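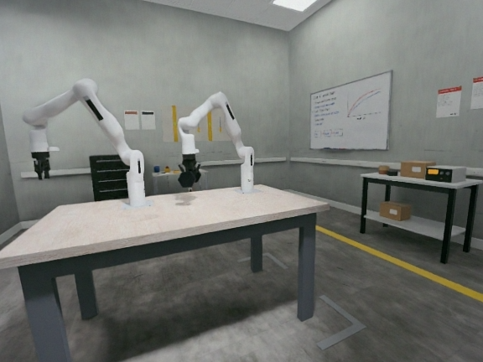

Projects > Pusteo > two-arm-cell > README

# Pusteo two-arm cell – data card and house rules

Last updated: Saturday, November 27, 2021

Read this before you add episodes. Short version: rules apply in sim same as on the floor. If it would get you pulled off the cell at Stistdale, don't record it here.

## What's in it

- 661 episodes kept out of 700 recorded
- simulated, two arms on one worktable
- room views plus a gripper view
- splits are in `splits/`, dont reshuffle them

The dropped ones broke a rule below or had missing joint logs. They stay in `rejected/` with the reason in the log. Please don't delete, we use them for the checker.

## Rules for recording

1. Clear top at reset. Arm mounts stay, everything else off.
2. One arm moves at a time unless the task file says `both`.
3. Wrist over the floor side = slow speed. Past the table edge counts as leaving the work zone, even with nothing in the fingers.
4. Keep clear of carts and walls. Checker flags contact, it does not flag near misses – you have to look.
5. No teleporting held objects. Open the gripper, let go, back off.
6. Floor lines are walkway limits. No part of either arm crosses yellow, ever.

## Gripper view

Save it even when the task doesn't need it. Tilted horizon is fine, that's the wrist turning. Both fingertips have to show, otherwise the mount offset is wrong and the episode goes in rejected.
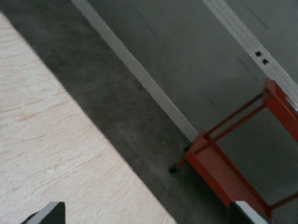
Gripper view past the table edge, red cart at right. Rule 3 applies.

## Naming

`task_operator_number`. Lower case. No spaces. Operator is your initials, not your login (changed in September, older files were renamed by script, a couple may of been missed).

## Shared space

The bit people argue over. Middle of the table belongs to whichever arm claimed it first in the task file. The other one parks, wrist up or off to its own side. Parked means zero velocity for 2 seconds, logged. Then the first arm can go in.

If both need the middle, split the task. Handovers are a seperate set (Addo) with their own limits, not mixed in here. 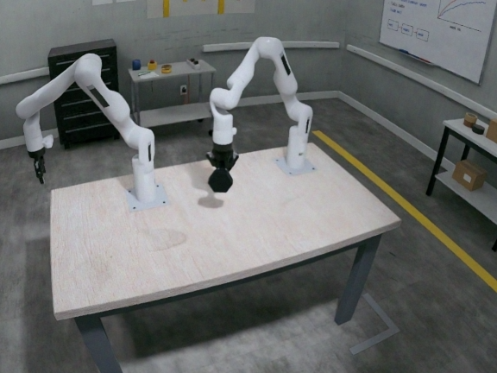

Dzifa Abubakari wrote on the review thread that the parking rule is too loose: zero velocity doesn't mean an arm will stay put, and she wants the claim released in the log before the second one gets it. Agreed, going into the next version. Until then write the release by hand in `notes`.

## Known gaps

- no people in any episode, so nothing in here says anything about safe distance to a person
- lighting hardly changes
- whiteboard text isn't meant to be read, don't train on it as text

## Use

Fine for internal work at Sonthorpe and partner sites. Not a safety case, don't cite it as one. Risk assessment for the real cell is its own document.

This site uses cookies to remember your settings. Accept | Manage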